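About Tindwood

Small games studio. Started in a spare bedroom, now on the second floor above a print shop. 10 of us, most on code and art, plus 2 on community and support who somehow answer everything.

We make Vrabec, a free-to-play tactics game for PC, and we're porting it to phones right now. Slower than we wanted. Controls are the hard part – what works with a click is miserable under a thumb, so every menu is getting rebuilt from scratch. If you're in the mobile test group, thank you, and please keep sending the crash logs.

How we got here

Gunia came first. Puzzle game, 76 levels, sold badly, people who found it loved it. Still on sale, still gets patches. After that we did contract work for a while (ports mostly, some UI for other teams) and put the money into a prototype with birds on a hex grid. That became Vrabec.

Early access ran a lot longer than planned. We changed the whole turn system halfway thru and lost some players over it. Won a few back. The game is better now, we think.
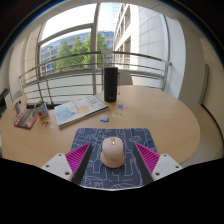 One player on our forum, Tomell, wrote that the old turn order was clunky but at least you could plan around it, and that the new one took a full season to feel fair. We read that thread more than once. The turn preview added last patch came out of it.

How we work

Seasons run 7 weeks, then a short break for fixes. Balance notes go up Tuesday mornings, before the patch, so you can yell at us in advance. No paid power. Skins, boards and music packs only, and thats not changing with the phone version. Your account will carry over, everything you've unlocked too.

Cross-play – yes, planned. Ranked cross-play, not at launch. Want to see how match lengths compare first.

Jobs and press

No open roles at the moment. We do keep portfolios, esp. for 2D animation and server work. Press keys for Vrabec and Gunia through the contact form, pick "press" in the dropdown or it lands in the support queue with the password resets. Streamers, you dont need to ask permission. Music is cleared for streaming in both games.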